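Print this page | E-mail this page

Foley, Monday, October 17, 2022

KITACH ASKS FOLEY TO PUT DOWN THE PHONE AND PASS THE POTATOES

Kitach, the neighborhood supper club that has been feeding Foley on mismatched plates since May, will open a second dining room on Prorport Street next month. The new room seats 40. The old one seats 30, or 14 if everyone insists on keeping their coat.

Supper is one long table, one main dish and no menu. Guests who ask for a menu are handed a bread basket.

"We looked into offering choices," said Tegan Baxter, who founded the club and still does most of the peeling. "Then we remembered what happens when you ask a table of hungry people what they want. We'd still be there."
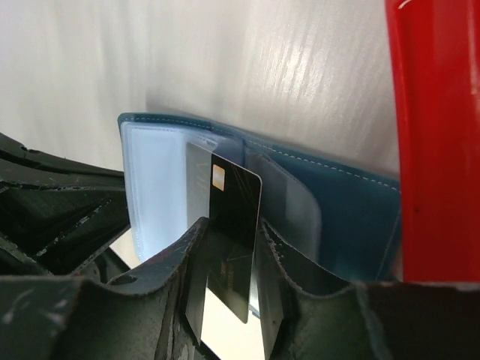

Tickets are $14 and cover soup, a main, dessert and the conversation of whoever sits down next to you. Refunds are available for the first three. Puvier, the bakery next door, will supply the rolls, and has asked us to say that they are not to be thrown.

Doors open at six. Soup is served at half past, including to people still looking for parking, whose bowls will be kept warm by their neighbors for as long as their neighbors can stand it.

Reservations open Friday at the Prorport Street door.

Press contact: Tegan Baxter, Kitach, Foley | © 2022 Kitach | Back to top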